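Cuaderno de taller – tintes y papel
2025-01-17

Sigo con las pruebas de tinta ferrogálica para los cuadernillos de Stoltovden. Lo dejo escrito hoy porque la semana que viene entra Baiba y tiene que poder seguir sin preguntarme.

Estado de lo anterior

El lote de agallas que llegó en noviembre está molido y guardado en el bote grande, estante de abajo. La molienda salió más gruesa de lo que quería. Pasé una parte por el tamiz fino y lo que quedó arriba lo devolví al mortero, pero me cansé antes de terminar, así que el bote tiene las dos cosas mezcladas. Para macerar en frío no importa mucho. Para la receta cocida sí, deja poso.

La goma arábiga sigue siendo la de Dal Bello. Queda poca. Uldis dice que la de Murerura es más clara y se disuelve antes, pero no la hemos probado y no quiero cambiar dos cosas a la vez.

Pruebas de hoy

Preparé 4 frascos con la misma maceración, colada dos veces por lienzo. Solo cambia la proporción de sulfato de hierro respecto a las agallas:

Frasco A: la receta de siempre.
Frasco B: un tercio menos de sulfato.
Frasco C: la mitad de sulfato.
Frasco D: como el B, con el doble de goma.

Agua destilada en todos. En A y B añadí un clavo de olor contra el moho. En C y D se me olvidó y lo puse después de comer, apuntado en la etiqueta.

Escribí con cada frasco la misma línea en tres papeles: el verjurado de algodón, el de lino encolado con gelatina y el barato de prácticas. Plumilla de acero, siempre la misma, lavada entre frasco y frasco.

Recién escrita, la C es casi gris y cuesta ver lo que se pone. A la media hora ya se lee bien. La A oscurece enseguida y en el papel de prácticas abre barbas, como era de esperar. En el de lino las cuatro aguantan el trazo fino. La D va pesada, la plumilla suelta gotas al empezar la línea y hay que sacudirla antes. Con tanta goma queda un brillo que a mí no me gusta y que a Uldis le parece bien para títulos. Lo discutimos y no llegamos a nada.

Las tiras de pH de A y C no se distinguen a simple vista. Hace falta el medidor, que está en Givitthorpe desde antes de las fiestas. Pedirlo otra vez.

Envejecimiento

Las muestras de la tanda anterior llevan 283 horas en la caja de luz. Abrí para mirar y volví a cerrar. La línea de la receta vieja ha virado a pardo en los bordes. La que tiene menos sulfato conserva mejor el negro, aunque partía de un tono más flojo, y eso hay que tenerlo en cuenta al comparar. Por el reverso del algodón se transparenta un halo en la vieja. En la otra no lo veo, ni con lupa.

No saco conclusiones hasta llegar a las 1322 horas, que es lo que pusimos en el plan. Baiba: no abras la caja más que para la lectura, y apunta siempre la hora de apertura y la de cierre. La última vez faltaba la de cierre y tuve que descontar a ojo.

Registro

La hoja de horas y los escaneos de las tiras van a la carpeta compartida, subcarpeta "tintas". Escanear a color, sin corrección automática, con la carta de grises al lado. El ordenador viejo del escáner se cuelga si se le piden más de 200 páginas seguidas – guardar antes y partir el trabajo en dos.

Torre Dell abierta y mesa de perfiles de aluminio:

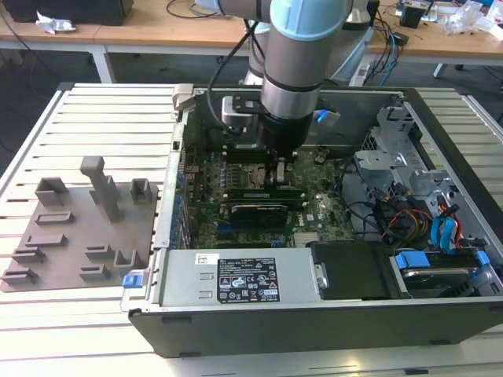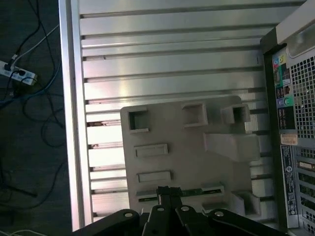 Pendiente

Lavar los lienzos de colar. Con agua sola, sin jabón, y tenderlos aparte de los trapos, que luego manchan.

Pedir goma. Si Dal Bello tarda, pedir un paquete pequeño de Murerura y dejarlo para una serie propia.

Repetir el frasco D con una goma intermedia. Uldis quiere además una versión con vino blanco en lugar de agua, como en una receta que copió hace años. Me parece bien si la hace él y la etiqueta él.

Encolar más papel de lino, quedan seis hojas buenas. La gelatina al baño maría, sin que hierva, y colgar las hojas por el lado corto. Las últimas se colgaron por el largo y tienen una onda en el centro que no se ha ido con la prensa.

Preguntar en Stoltovden si quieren los cuadernillos cosidos o sueltos. Llevo dos mensajes sin respuesta. Baiba Mockus tiene el teléfono de allí, que llame ella.

Mirar los frascos mañana por la mañana y remover A y B. Los otros dos no tocarlos.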